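Research > Working Papers > Household Studies > Section 4

We use cookies to remember your reading preferences. Accept / Manage settings

Cledwyn Rees
2020-12-24

4. The Bin as a Holding Category

4.1 What people say the bin is for

Every household and small workplace in the study had at least one container whose contents could not be explained by its owner. We began by calling these "miscellaneous containers," which sounded respectable in the grant application, and by March we were calling them bins like everyone else. The 47 participants were asked the same opening question: what goes in there? The most common answer was a pause. The second most common was "stuff," often delivered with a small wave of the hand, as if the stuff had arrived by its own efforts.

Pressed further, participants offered purposes. The bin was for things that needed to go upstairs. It was for things that needed to come downstairs. It was for things that would be dealt with on the weekend, a period that seems to have been understood loosely. At the Pamimham site, a shared workroom with long tables and too few shelves, the bin had once carried a paper label reading "RETURNS." The label had fallen off and was later found inside the bin.

We take these answers seriously, even where the contents of the bin do not support them. Earlier writing on household clutter tends to treat the mixed container as a failure of sorting, a place where the system broke down and somebody gave up. Our interviews point to something more deliberate. People knew quite well that the tape had a drawer. They put it in the bin anyway, and many of them could tell us why, at length.

4.2 Three routes in

We coded the accounts of how objects entered the bin and found that most of them fit one of three routes. The names are ours and we apologize for them.

The first is the sweep. A surface is needed (for dinner, for a parcel, for a visiting parent) and everything on it is moved at once into the nearest thing with sides. The sweep takes seconds. It is blind to kind, value and hygiene, and participants described it with real affection. One of them said it was the only part of cleaning she was good at.

The second is the drop. A single object is placed in the bin by a person passing by on the way to do something else. Drops are small, frequent and almost never remembered. When we asked who had put a given item in the bin, participants in shared homes named another member of the household with great confidence. The other member named them back.

The third is the rescue, in which an object is taken out of the trash, or kept from going there, and put in the bin while its case is considered. Rescued objects are often broken, and they are often plastic parts that must surely belong to something. The reasoning is sound as far as it goes. To throw out a part is to learn the next day what it was for. Of the three routes the rescue produces the longest stays, and we found one such part at the Lyimo site that had been moved between two houses without either house containing the thing it came from.

A fourth route, the gift, was proposed by one of our coders and dropped after discussion. It concerned his brother-in-law.

4.3 What a bin looks like in the middle of its life

Photographs of bins in the organizing literature are nearly always taken at one of two moments: before, when the thing is overflowing and a disgrace, and after, when it holds six rolled towels. Neither state lasts. The ordinary bin is partly filled, with a good deal of floor still showing, and its contents have a way of bunching up on one side and leaving the rest free. We think this middle state deserves more attention than it gets, and we use Figure 3 as our reference for the discussion that follows.

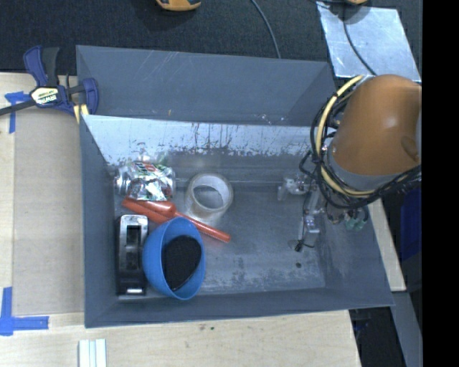 Figure 3. A gray metal bin with mixed contents on a pale wooden tabletop. A drinks can, clear packing tape and a blue bowl are among the items.

The middle state matters to the argument because it is where people make their decisions. An overflowing bin gets emptied in a temper, and an empty one gets filled without a thought. A bin with five or so things in it can still be looked at. Participants would lean over, take stock, and decide that it was not bad enough to do anything about. We heard this judgment so often that we gave it a code of its own (NBE, not bad enough), and it went on to become the most used code in the project.

Consider the mix. A crumpled can has an obvious destination, and no participant asked about such a can argued that it should be kept. Packing tape has an equally obvious destination in the other direction: it is useful, it should live somewhere, and it will be wanted in a hurry. A bowl belongs with bowls. Taken one at a time, these are among the easiest sorting decisions a person can be asked to make. Taken together in one container they become a project, and projects are put off.

We call this the company effect. An object that would be dealt with at once if found alone on a table is left where it is when found beside others. In the second round of interviews we showed participants single objects and then the same objects in a mixed bin, and asked how long it would take to put everything away. The single objects were said to take no time. For the bin, 13 participants asked whether they could sit down first.

4.4 Nesting, leaning and other arrangements

Something should be said about how objects come to rest. The bin is usually described as chaos, but it has habits. Hollow things collect smaller things. In Figure 3 the bowl is on its side and has something black and rounded in it, and we would be surprised if any household reader did not have a bowl, mug or shoe somewhere doing the same job. Participants rarely set out to store one thing inside another in the bin. They did, however, treat the result as storage once it was there, and would lift the bowl out with its contents and put it back again as a unit.

Nesting of this kind had consequences. An object inside another object was sorted last, or was sorted along with its host, so that a glove spent some weeks in a kitchen cabinet at the Pamimham site because it had traveled there in a colander. No one at the site found this strange. The glove was, in their words, in the colander.

Long objects lean or lie at a slant, and partly hidden objects go unclaimed. The reddish-orange plastic item in the figure, which runs from the left wall toward the middle of the floor and disappears partly behind the bowl, stands for a class of things we met everywhere. Shown a handled or rod-ended piece of colored plastic, participants offered names readily: a scoop, a scraper, part of a toy, part of a vacuum, "one of those." They were less willing to pick it up and find out. We have resisted the urge to settle the matter here, and suggest that a certain share of household plastic gets along perfectly well without a name.

4.5 The tape problem

Tape deserves its own subsection. It was the item most often reported missing and the item most often found in the bin, frequently by the person who had just returned from buying more. One household using the Zoter inventory sheets, which we supplied for the second round, recorded tape on every page and in a different room each time.

The trouble seems to be that tape is used away from where it is kept. It is carried to the parcel, and when the parcel is done the tape is simply in the hall. A sweep or a drop then follows. Participants knew this. Several had bought a second roll to be kept in the hall, and both rolls were later recovered from the bin. The team at the Bruleo site tied theirs to a table leg with string, and reported that the arrangement worked well until somebody needed to tape something somewhere else.

We asked whether the bin might simply be named the official home of the tape. The idea was badly received. Participants agreed that this was where the tape lived, and that they looked there first, and that they would go on doing so. They did not want it written down.

4.6 Emptying

Over the study period we observed 20 full emptyings. Most began at the top and ended in an argument about one item. The usual pattern was quick progress through the obvious trash and the obvious keepers, a slower passage through the useful-but-homeless, and then a stop. What was left at the stop went back in. In 5 cases the returned items were the same ones that had been returned at the previous emptying, and their owners greeted them by sight.

Metal bins were emptied less often than fabric or wicker ones. We do not have a strong account of this. Weight may play a part, and so may the noise, which participants with sleeping children brought up unprompted. A scuffed bin was also thought to be less in need of attention than a clean one, on the grounds that it had clearly been through worse.

The method used for the observed emptyings asked participants to speak aloud while sorting. Readers who wish to repeat it should allow more time than we did, and should bring their own tape.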